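# Calculer la magnitude locale d'un petit séisme à partir d'un enregistrement à trois composantes

Cette page décrit le calcul manuel de la magnitude locale (ML) d'un événement de faible énergie, enregistré à courte distance. Elle s'adresse aux personnes qui disposent déjà d'un signal exploitable et de la réponse instrumentale du capteur. Le cas traité est celui de la station Cekau, capteur courte période à trois composantes, échantillonnage à 100 Hz.

Les automatismes d'un logiciel de dépouillement donnent le même résultat dans la plupart des cas. Le calcul à la main reste utile pour vérifier une valeur suspecte ou pour traiter une station absente de la configuration.

## Prérequis

- le signal brut en coups numériques, au format miniSEED ;
- le fichier de réponse (StationXML ou pôles et zéros) valide à la date de l'événement ;
- Python 3 avec ObsPy et NumPy ;
- une localisation, même provisoire, avec une profondeur.

Vérifier la période de validité de la réponse avant toute chose. À Cekau, le numériseur a été remplacé en janvier et le gain a changé. Un fichier périmé y produit un décalage constant, difficile à repérer si l'on ne traite qu'une station.

## 1. Charger et préparer le signal

```python
from obspy import read, read_inventory

st = read("cekau.mseed")
inv = read_inventory("cekau.xml")

st.detrend("demean")
st.detrend("linear")
st.taper(max_percentage=0.05)
```

Garder au moins 20 secondes de bruit avant l'arrivée P. Cette portion sert ensuite à estimer le rapport signal sur bruit. L'apodisation porte sur 5 % à chaque extrémité de la trace ; contrôler que ni l'arrivée P ni le maximum des ondes S ne tombent dans cette zone.

Si la trace contient des lacunes, ne pas les combler par interpolation. Découper, puis ne retenir que le segment continu qui contient l'événement.

## 2. Retirer la réponse et simuler un Wood-Anderson

La magnitude locale est définie sur l'amplitude lue sur un sismomètre de torsion Wood-Anderson. Il faut donc revenir au déplacement du sol, puis appliquer la réponse de cet instrument.

```python
paz_wa = {
 "poles": [-5.49779 + 5.60886j, -5.49779 - 5.60886j],
 "zeros": [0j, 0j],
 "gain": 1.0,
 "sensitivity": 2080,
}

st.remove_response(inventory=inv, output="DISP",
 pre_filt=(0.5, 1.0, 40.0, 45.0))
st.simulate(paz_simulate=paz_wa)
```

Avec une réponse en déplacement, le filtre Wood-Anderson comporte deux zéros. Si la sortie est en vitesse (`output="VEL"`), il n'en faut qu'un. Mélanger les deux conventions est l'erreur la plus fréquente sur ce type de script.

Le gain statique de 2080 est la valeur recommandée depuis la révision de l'IASPEI. Certains catalogues anciens utilisent 2800, ce qui introduit un écart de 0,13 unité de magnitude. Noter la valeur retenue dans les métadonnées du calcul.

Le coin bas du préfiltre se règle selon le bruit. Pour les événements de magnitude négative, remonter le coin à 2 Hz est souvent nécessaire, au prix d'une légère sous-estimation de l'amplitude si l'événement est plus fort que prévu.

## 3. Mesurer l'amplitude

La lecture se fait sur les deux composantes horizontales, dans la fenêtre des ondes S. On relève le maximum zéro-crête, converti en nanomètres. Ces amplitudes sont celles de la trace simulée ; pour les ramener au mouvement du sol, diviser par 2080.

```python
import numpy as np

amps = []
for comp in ("N", "E"):
 tr = st.select(component=comp)[0].copy()
 tr.trim(t_s - 0.5, t_s + 5)
 amps.append(np.max(np.abs(tr.data)) * 1e9 / 2080)

A = np.mean(amps)
```

La variable `t_s` est l'heure d'arrivée S pointée, sous forme d'objet `UTCDateTime`. À courte distance, une fenêtre trop longue risque d'inclure un second événement.

Deux conventions coexistent : moyenne arithmétique des deux horizontales, ou maximum des deux. Le réseau Vekura utilise la moyenne. Ne pas changer de convention en cours de séquence.

Rejeter la mesure si le rapport signal sur bruit est inférieur à 3 sur l'une des horizontales. Calculer ce rapport sur la trace simulée, le bruit brut n'étant pas représentatif après filtrage.

## 4. Appliquer la loi d'atténuation

La forme générale est la suivante :

```
ML = log10(A) + a·log10(R) + b·R + c
```

avec A en nanomètres et R la distance hypocentrale en kilomètres. Les coefficients IASPEI, calés sur la Californie du Sud, sont a = 1,11, b = 0,00189 et c = −2,09.

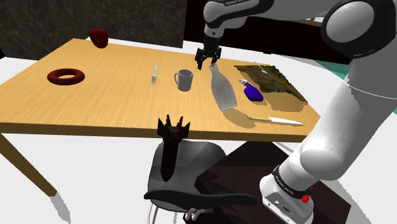 À moins de 15 à 20 km, cette loi surestime nettement la magnitude des séismes superficiels. Les ondes y parcourent des couches sédimentaires lentes et atténuantes, que l'étalonnage d'origine n'échantillonne pas. Une correction de champ proche, généralement un terme exponentiel décroissant avec R, doit être ajoutée. Ses coefficients sont régionaux : ne pas les transposer sans contrôle.

Utiliser la distance hypocentrale et non épicentrale. Pour un foyer à 2 km de profondeur et une station à 1 km de l'épicentre, R vaut 2,24 km.

## 5. Combiner les stations

Calculer une ML par station, puis prendre la médiane. Avec moins de quatre stations, indiquer toutes les valeurs individuelles. Sur la séquence de Rantala, Martti Keskinen a repris 51 événements avec cette méthode ; la station Eltow, installée sur remblai, y donnait des valeurs systématiquement hautes. Ching-wen Liao a ensuite calculé une correction de site de −0,28, appliquée avant la médiane.

Une correction de site se calcule sur les résidus de l'ensemble du jeu de données, avec la contrainte d'une somme nulle sur le réseau.

## Contrôles

| Symptôme | Cause à vérifier |
|---|---|
| Écart constant à une station | gain, période de validité de la réponse |
| Écart croissant avec la distance | coefficient b, profondeur fixée |
| Une horizontale très faible | composante défaillante, orientation |
| ML très élevée, signal faible | unités (m au lieu de nm), zéros du filtre |

Arrondir la valeur finale à une décimale et conserver la valeur non arrondie dans le fichier de travail. Joindre le nombre de stations retenues et l'écart absolu médian.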